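Open House at the Grirkus Lab

The Grirkus lab opens its doors once a year, in November, when the parking lot is at its most unpleasant. I went for the talk on grasping and stayed for the free coffee, which ran out at 3.

The talk was on a method called Porkelent. Most picking systems learn from grasps that worked. Porkelent keeps the failures too, and when the arm misses an object it stores the miss and ranks its next tries by how little they resemble it. I have relatives who could use this.

The headline result: after 700 practice picks from a bin of household odds and ends, the arm needed fewer retries than the older method did after twice the practice. The poster gave this in a graph with four lines, two of them the same shade of gray. A visitor from Ernura asked which gray was which and was told to look at the slope.

Then we were let into the back to see the arm at its bin, in groups small enough to be insured. Soft things are the weak spot, we heard. A miss on a box teaches the method something about boxes, while a miss on a plush toy mostly teaches it about that afternoon. They're working on it, and the door prize was a tote bag.
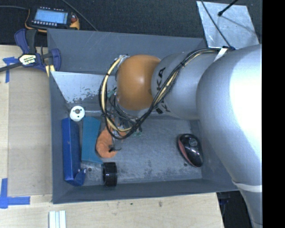 Mbeki wrote to say that the retry count flatters the method, as a pick abandoned after two misses gets dropped from the average, and that the number to ask for next year is how many bins were emptied.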